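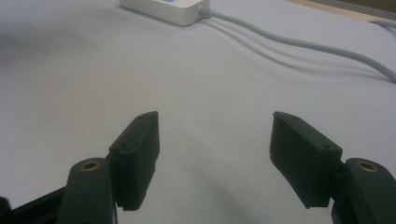

Page last changed in May, 4:10 p.m.

By Roman Sadowski
Print | E-mail this
16 shares | 10 comments

Notes for the Cheetham talk, clear surfaces session

Start slow. Let them look at the tabletop. Pale gray-white, smooth, lots of it. Wait for somebody to ask where the mail goes.

My own table at home has not looked like this since we moved to Doltach. Confess early, they will smell it on me anyway.

Main point: a flat surface is an invitation. Put down one set of keys and by supper the keys have company. I counted the things on my kitchen table for this talk and stopped at 16, at which point I had reached the tax folder and lost heart.

Then the 10-minute rule. Set a timer, clear one table, quit when it rings. Moving the pile to a chair is cheating. (Pause. Half the room does this. I do this.)

Pale tops: they show every crumb. My wife calls this a flaw. I call it an alarm system, and then I go get the cloth.

Story about the Uverer workshop and the glue. Skip if running long.

Do NOT get drawn into drawers. Last time drawers ate the whole question period and a man brought his up in a bag.

Homework: pick one surface, keep it bare for a week. The top of the fridge doesn't count.

Water. Thank Kemo for the chairs. Questions.

E-mail this | Print | 3,149 views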